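4장. 타일 작업면에서 짙은 색 상의 개기

이 장에서는 반소매 상의 한 벌을 타일 작업면에 펴고 직사각형으로 개는 순서를 설명합니다. 긴소매와 후드가 달린 옷은 5장을 참고하십시오.

4.1 작업면 준비

1. 타일 위의 먼지를 마른 천으로 닦습니다. 짙은 색 니트에는 밝은 보풀이 잘 붙으므로 줄눈까지 닦아 주십시오.
2. 줄눈 한 줄을 기준선으로 정합니다.
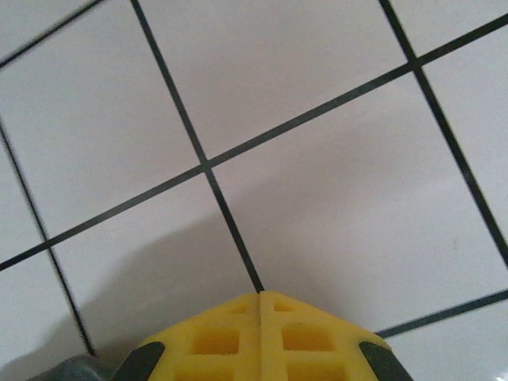
기준선은 작업이 끝날 때까지 바꾸지 않습니다. 줄눈이 어두운 색이면 짙은 옷감과 겹쳐 보일 수 있으니, 밑단 바깥으로 흰 타일이 남도록 자리를 잡습니다.

주의: 물기가 남은 타일에 옷을 올리지 마십시오. 줄눈에 고인 물이 옷감에 스며듭니다.

4.2 펴기

1. 상의를 옆으로 눕혀 어깨가 왼쪽, 밑단이 오른쪽에 오게 놓습니다.
2. 소매를 양쪽으로 빼고, 소맷부리가 말려 있으면 손가락을 넣어 폅니다.
3. 밑단의 두꺼운 부분을 잡고 기준선 쪽으로 살짝 당깁니다. 골이 진 니트는 세게 당기면 결이 늘어납니다.

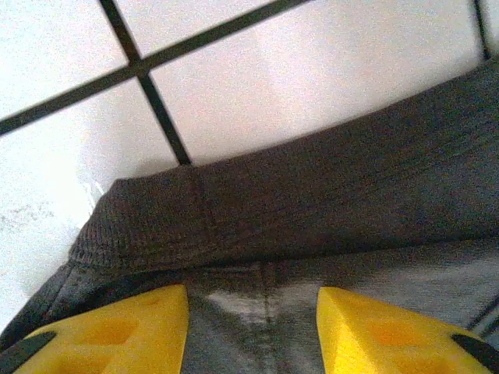
4. 몸판 가운데에서 바깥쪽으로 주름을 쓸어 냅니다. 잔주름은 남아 있어도 괜찮습니다.
5. 목둘레와 밑단이 틀어지지 않았는지 확인합니다. 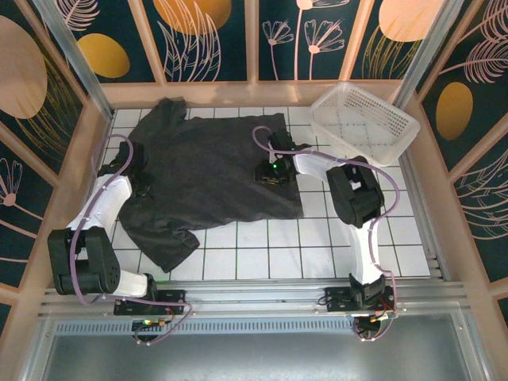
그림 4-3. 어깨를 왼쪽, 밑단을 오른쪽에 둔 상태

참고: 밑단이 비뚤면 소매를 접기 전에 바로잡으십시오. 접은 뒤에는 처음부터 다시 펴야 합니다.

4.3 접기

1. 뒤쪽 소매를 몸판 위로 접고, 앞쪽 소매도 같은 방법으로 접습니다.
2. 몸판의 양옆을 안쪽으로 접어 긴 직사각형을 만듭니다.
3. 긴 변이 앞뒤 방향이 되도록 옷을 돌려 놓습니다.
4. 위쪽 두 모서리를 동시에 잡습니다. 한쪽만 잡으면 안쪽에 접어 둔 소매가 빠져나옵니다.
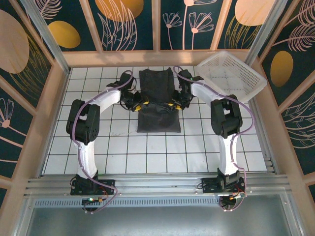
5. 모서리를 낮게 든 채 아래쪽 끝에 맞추어 반으로 접습니다. 높이 들면 가운데가 처집니다.
6. 접힌 선을 손바닥으로 한 번 누르고 바구니에 옮깁니다.

주의: 바구니에는 접힌 쪽이 위로 오게 세워 넣습니다. 두꺼운 옷은 20벌을 넘기지 마십시오.

개정일: 03/02/2023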